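Plukville Robotics Club
Two-Arm Robot Set-Up Guide, Section 6: The Bin Liner Task

Last revised 8th January. Replaces the December sheet. Changes from the old sheet are in steps 4, 9 and 13.

This section covers setting up and recording the bin liner task. You must have finished Section 4 (power-up and homing) and Section 5 (operator controls) first. Two people are needed: one operator and one spotter. The spotter holds the stop button for the whole session and does nothing else while the arms are live.

6.1 Before you start

1. Check the booking sheet. The task runs in the lounge corner, and the other teams use that space too.

2. Walk the floor between the robot and the bins. Pick up anything loose. Cables that have to stay should lie flat and away from the base.

3. Check the cables along the outside of both arms. Each loop needs enough slack for the elbow to bend fully, but it should not hang low enough to catch on furniture. If a loop looks tight, tell Efa Morgan before you power up. Do not re-tie it yourself.

4. Set the session name on the laptop. Use the task code, your initials and the run number, with no spaces. The old sheet said to add the date, but the logger now does that for you.

CAUTION: The arms hold their position only while powered. If you cut the power with an arm raised, it will drop. Support it by hand or lower it from the menu first.

6.2 Placing the bins

5. Use the small bins only. Set two of them side by side on the carpet, in easy reach of both arms. Leave a hand's width between them so that the fingers can get down either side of a rim.

6. Fit a liner in each bin you plan to use. Fold it over the rim and push the air out from the bottom. Trapped air makes the bag balloon up and the hand closes on nothing.

7. Leave the large pedal bin where it stands. It is used by everyone in the building and is not part of the task.
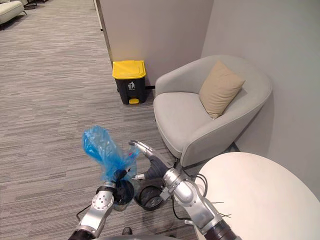
8. Home both arms, then bring them forward slowly until each hand is above its starting point. The left gripper holds the bin. The right hand does the pulling. Teams that swapped these roles last term had more dropped bags, and their runs could not be mixed with everyone else's.

9. Close the left gripper on the rim at 30 percent force. Do not go above this. The older setting dented two bins.

NOTE: If the bin slides when the bag is pulled, open the gripper, move it a little farther down the side and close it again. Raising the force does not help.

6.3 Recording a run

10. Operator says "ready." Spotter answers "clear." Start the logger only after both have spoken.

11. Gather the neck of the bag, lift it straight up until it is free of the rim, and hold still for a moment. A sideways pull tips the bin.

12. Put the bag down on the carpet beside the bin, open both hands and return home. Stop the logger.

13. Mark the run as good, partial or failed. Partial is new. Use it when the bag came out but the bin tipped or the grip had to be redone. Keep failed runs - Wyn Gwynne uses them for the training set, and we were short of them last year.

14. Reset the bins and repeat. A full session is 30 runs. The target for each team is 100 good runs before the Praltwood meet.

CAUTION: The spotter resets the bins, and only when both arms are home and paused. The operator keeps both hands off the controls until the spotter has stepped back and said "clear" again.

6.4 Common problems

Bag tears at the neck. The fingers are closing too fast. Lower the closing speed one notch and take a wider grip.

Error 278. The right wrist has reached its limit. Back out, move the bins a little closer to the robot and home again.

Fingers do not open all the way. Run the hand check in Section 4. If it fails twice, stop for the day and leave a note in the logbook.

Logger stops by itself. The disk is full. Copy finished sessions to the club drive, check that they open, then delete them from the laptop.

6.5 Shutting down

15. Home both arms, lower them from the menu and switch off in the usual order.

16. Put used liners in the box for the next team. Torn ones go in the trash.

17. Write your run totals in the logbook and sign it. Llinos Ifans copies them to the team chart.

Continue to Section 7 for checking and labeling your runs.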